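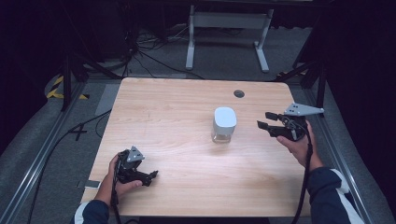

Storage jars: are the square ones worth it?

Every October, or so it feels, someone writes in to tell us that square-lidded jars will change our kitchens. They fit together better, the argument goes, so you get more on a shelf. Estrella Cervantes sent us a long and cheerful letter on the subject, and I promised to try it before grumbling. I have now tried it, and I am going to grumble a bit anyway.

The small clear glass ones with a white lid are the sort everybody seems to be buying. They look smart, I'll give them that. You can see whether you are out of cloves without opening anything. But a square lid only saves room if the jar under it is square as well, and plenty of them aren't. Check before you order a dozen. I didn't, and my shelf holds exactly as many jars as it did before.

Then there is the lid itself. Haltico says its push-on lid will stand 3,000 openings. Perhaps it will. I can't see how anyone at home would ever find out, and mine had begun to feel slack well before I'd got through one bag of lentils. The Jernlow lid is stiffer — too stiff for my mother, who went back to an old jam jar and a screw top. The Brudesero one sits somewhere in between and costs more than either, and I couldn't tell you what the extra pays for.

Size is the other thing. A jar sold as 200 ml will not take a full packet of anything I buy, so you end up with a pretty jar on the shelf and a half-empty packet held shut with a peg behind it. Estrella says she buys spices loose and never has this trouble. Fair enough, but the nearest shop that sells them loose is two buses away from me.

If you want some regardless, buy one first and live with it for a few weeks. Open it with damp hands. Try to get flour out of the corners with a spoon. Wash the lid and see how long the groove takes to dry, as mine was still holding water the next morning.

Readers who have had better luck are welcome to write in. Please say which make, and how long you have had it.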